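How to write a workload statement for a new course module

Every module sent to Pliremitz for shared teaching needs a workload statement. It tells partner departments how many hours a student will spend and where those hours go. Drafts for the January intake are due on Fri 15 November.

Before you start

Have the module outline open, along with the credit value and the list of assessments. If the module is taught at more than one site, get the contact hours from each site first. Barnia and Zilia run different lecture lengths, so convert everything to clock hours.

Step 1. Set the total

Multiply the credits by the hours per credit used in your department. A full-year project module usually lands at 600 hours. A single-term elective of 6 credits is far smaller, and its statement should fit on one page.

Step 2. Enter contact hours

List lectures, labs, seminars and supervised visits on separate lines. Do not count optional office hours. Online sessions count if attendance is recorded.

Step 3. Estimate independent study

Go through the reading list and the assignments week by week. Add preparation for labs and time for writing up. For group work, enter the hours for one student, not the whole group.

Step 4. Check the balance

Contact and independent hours must add up to the total from Step 1. If they don't, change the reading or the assignments. Do not pad the revision line to make the figures match.

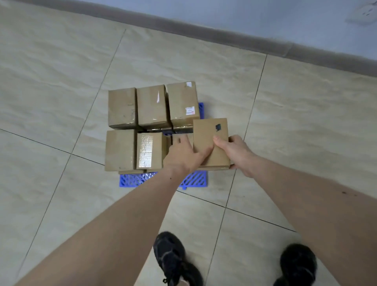 Kwame Annan asked whether placement hours go under contact or independent study, as the Zakaria template has no line for them. Enter them on a new line called "Placement" and name the supervisor in the notes column.

Step 5. Submit

Save the statement with the module code as the file name and attach it to the outline. Macarena Quintana reads the engineering modules and Tarek Aoun reads the rest. Corrections come back in the comments field of the submission form.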